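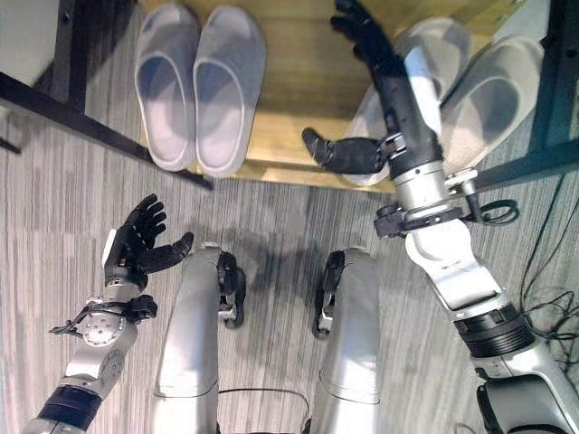

About us

Hi, I'm Kamlesh Maurya, and I started Troner because of a pile of shoes. My own pile, by my own front door, which my family stepped over every day for years. I'd been making small furniture on weekends, mostly stools and spice racks, and one August I finally built a low rack out of leftover boards and put it next to the door. Within a week my sister wanted one, then her downstairs neighbor, then a lady from the neighbor's office who I still haven't met in person (hi, if you're reading this!).

So now we make shoe shelves. We make a few other things for the entryway too, hooks and a bench and a little tray for keys, but the shelves are what pay the rent and they're what I get excited about at dinner, ask anyone.

We work out of a long unit on the Sandhu Yard, behind the tile place. The front part is set up like a hallway so you can come in, take your shoes off and try things out. Everyone who works here does the same when they get in. The back part is saws and sawdust and a radio that only gets two stations.

What we make

The Ralevik is our low shelf, the first one we ever sold under a name. It's made for slippers and flats, the stuff you want to grab with your foot while you're holding groceries. I went back and forth forever on the depth. Too deep and things get shoved to the back and forgotten, too shallow and they tip off. What we ended up with lets the toes go all the way in and the heels sit near the front, so you can back right into them. Bigger sizes hang over a little. I'm fine with that, it makes them easier to grab!

The Trustena is the taller one, for families. It takes boots on the bottom and school shoes in the middle, and we'll leave a tier out if you ask when you order. People with tall rain boots should ask.

Everything gets sanded by hand at the end, edges twice. If you order in a finish you haven't seen in person, please get a sample piece from us first. Wood changes a lot from one hallway to another and I would much prefer mailing you a chip to having you live with a color you hate.

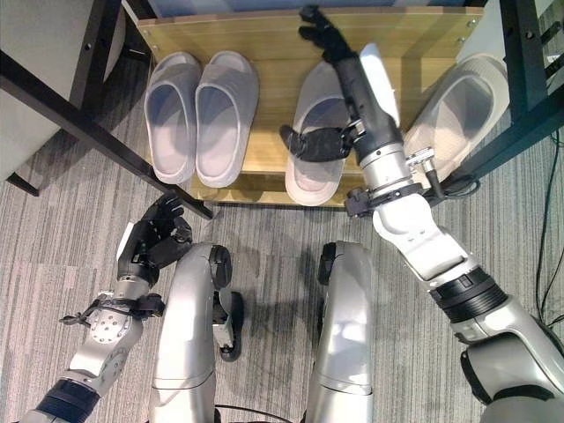
Slippers on the shelf, toes to the back board.

How we got here

The first year I sold 30 shelves, nearly all of them to people who knew somebody I knew. Last year we sent out 700, and I had to stop delivering them myself in the hatchback, which I kind of miss. We're still small. We answer our own phone, and if it rings out it's probably because the planer is running, so leave a message and one of us will call you back that afternoon.

We've had some flops along the way. There was a shelf with a lid (you had to move your bag every time, terrible) and a corner one that fit exactly one corner, mine. Both are in the back holding paint cans.

How we like to keep a shoe shelf

I get asked this more than anything about wood. My rule at home is two pairs per person by the door and the rest in the closet. Slippers get the easiest spot because they're on and off all day. Keep pairs together, toes in, and leave some bare wood between one pair and the next so a guest has somewhere to put theirs. Wipe it down with a damp cloth when it looks dusty, then dry it off. Grit is what scratches the finish, so shake out anything you've worn in the yard before it goes up.

And it'll get messy again by bedtime, mine does, my kids kick theirs off from the stairs and I find one slipper sideways every single night.

Come see us

Mornings are quieter if you want to talk through sizes. Bring the width of your hallway and your biggest pair of shoes. There's parking along the side of the tile place, just not in front of their roller door, please, they've been very nice to us.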